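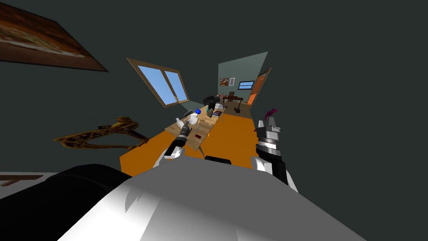

Is the Morklow club kit enough to enter the Petek student league?
Only at the entry level, and only if your school already owns a decent laptop.

Morklow Club Kit, $438
Includes simulator licences for nine students, a task pack and a printed coach's guide. Inard says a new team will be competing in a term – we'd allow two. The grasping tasks are good. The scoring module is fiddly, and the guide skips over it.

The Rorell add-on brings the total to $871. We haven't seen it improve anyone's program yet.

Licences expire in February. No refunds once activated.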